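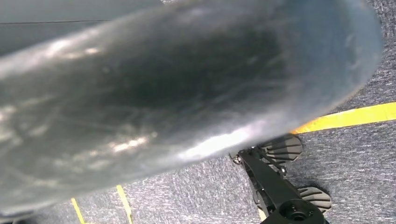 *Glossy dark grey finish with light scuffs and fine scratches.*

## Hanging and removing decorations in a shared office

Notes for the midwinter lunch in June, and for any other event where paper, string lights or bunting go up on office walls. They apply to the Pornham floor, which has painted plasterboard, glass partitions and laminate doors. The Otau meeting room has fabric panels and is covered separately below.

### Before hanging

- Wipe the surface with isopropyl alcohol on a lint-free cloth and let it dry. Household spray cleaners leave a film and adhesive strips will let go of it overnight.
- Paint less than a month old should be left alone. It can feel dry and still lift.
- Test one strip behind a door or below desk height for a day.
- Weigh the item. Strip ratings assume a flat load hanging straight down, so halve the rating for anything that swings, such as bunting across a doorway.

### Which fixing for which surface

| Surface | Use | Avoid |
|---|---|---|
| Painted plasterboard | Removable stretch-release strips | Cloth tape, reusable putty |
| Glass | Static cling, suction hooks | Foam tape |
| Laminate doors | Low-tack painter's tape | Packing tape |
| Fabric panels | T-pins, fabric clips | Anything adhesive |
| Ceiling grid | Grid clips | Tape on the tiles |

Putty leaves an oily mark on matt paint that shows through a single touch-up coat. The old Wateo hooks in the stationery cupboard have lost their tack and should be thrown out.

### String lights

Use LED sets only, with a current test tag on the plug. Run the lead along the skirting and tape it down across its full width wherever people walk. Do not coil spare cable under a rug or behind a curtain. One power board per wall outlet, no board plugged into another board. Keep lights and paper clear of sprinkler heads, exit signs, smoke detectors and door closers.

### Taking it down

1. Switch off and unplug the lights first.
2. Pull stretch-release strips straight down, parallel to the wall, slowly. Pulling outward takes the paint with it.
3. Peel painter's tape back on itself at a low angle.
4. If a strip tears, warm the remainder with a hair dryer on low for 90 seconds and roll it off with a thumb.
5. Clean residue from glass with eucalyptus oil, then detergent and water. Keep the oil off painted surfaces and clear plastics.

For small holes in plasterboard, press in lightweight filler, leave it for 2 hours, sand with a fine sponge and spot prime. Thierry Arnaud holds the labelled tin of wall colour.

### Storage

Wind each string of lights around a piece of stiff cardboard with a notch at either end for the plug. Foil and crepe paper should lie flat. Baubles go in egg cartons. Use lidded tubs and keep each one under 5 kg so it can be lifted from the top shelf without a second person.

The Hao storeroom gets damp in winter. Put a 100 g silica gel sachet in each tub and write the contents on the short end of the tub, facing out. Dead batteries go in the recycling bin by the printer and must be out of their holders before the lid goes on.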